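The Orkavus Reading Room: Notice to Members on the Closing of the North Stair

Members are advised that the north stair of the Orkavus Reading Room will close at the end of June and will not reopen. The Board of Governors has asked the Office of the Registrar to prepare this notice, to set out the history of the stair as far as it is known, and to answer the questions most often received at the front desk.

The stair was entered in the first inventory of the building as having 100 steps. The inventory was made by the firm of Fondulov, surveyors, who also recorded the windows, the radiators, and the lamps. Their figures have been checked many times and found correct in every other respect. The Registrar has no reason to doubt that, on the day Fondulov measured it, the north stair had 100 steps and led to the map gallery.

In 2006 a member complained in writing that the climb had become tiring. The complaint was filed. A second member, writing later the same year, asked when the new landing had been added, and praised the view from it. The Board had not approved a landing. An officer was sent to look, and reported a small landing with a bench and a window facing the harbor. The Reading Room stands a long day's drive from any harbor. The officer's report notes that the window was clean and that the latch worked.

The Board considered the matter at its next meeting and resolved to add the bench to the furniture register.

For several years there was little further correspondence. Members who used the map gallery grew accustomed to leaving earlier in order to arrive on time. A handrail was fitted as far as the handrail would go. The firm of Zacharopoulos, engaged to repaint the walls, sent an invoice for twice the paint in the estimate, and the invoice was paid. Their foreman attached a short note asking whether the Board wished the upper part done in the same cream, as it had already been done in green by someone else, and done well.

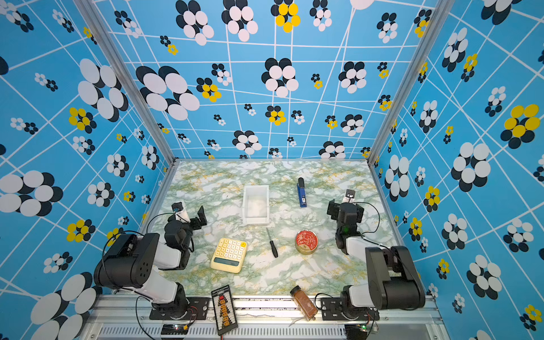
The survey was then repeated. Fondulov no longer being in business, the work was given to the firm of Cluvetti, who sent two surveyors with a steel tape and a packed lunch. They counted 200 steps going up and 100 coming down. They were asked to count again, and did so, and their second report agreed with the first. Cluvetti regretted that it could not certify the stair under any class provided in its forms. It returned half of its fee.

The Registrar wishes to state plainly that no member has come to harm on the north stair. It has been suggested in the members' book that persons have gone up and stayed there. This is not supported by the sign-in sheets. Every member who has signed in has signed out, although in three cases the handwriting was noticeably improved, and in one case the member had signed in without a coat and left wearing one. The coat is a good one. It has been examined and does not belong to any other member.

The decision to close the stair was taken for a different reason. On the morning of March 8, 2025, the night porter found on the lowest step a letter addressed to the Board. It was typed on the Reading Room's own letterhead, in a style that had been out of use for many years, and it was signed by an Office of the Registrar that gave its address as the upper floor. The letter was courteous. It stated that the members there had for some time been troubled by a south stair which had grown longer at the lower end, and that persons unknown to them had been seen on it, resting on the bench. It stated that the coat had been missed. It gave notice that their Board had resolved to close the stair at the end of June, and hoped that this would cause no inconvenience to anyone below.

The Board discussed the letter at length. It was agreed that the tone was correct and that the request was reasonable. A reply was drafted, typed, and left on the landing, with the coat folded beneath it. The member concerned gave it up willingly, and has asked that this be recorded.

The following arrangements will apply. The map gallery may be reached by the east corridor, where the distance is constant. Members who have left books, umbrellas, or papers on the landing should collect them before the closing date. The window should be left latched. The bench will remain on the furniture register, as the Board understands that it also appears on theirs.

Members who meet another reader on the stair before the end of June are asked to keep to the right and to lower their voices.

Office of the Registrar
Orkavus Reading Room, Lower Floor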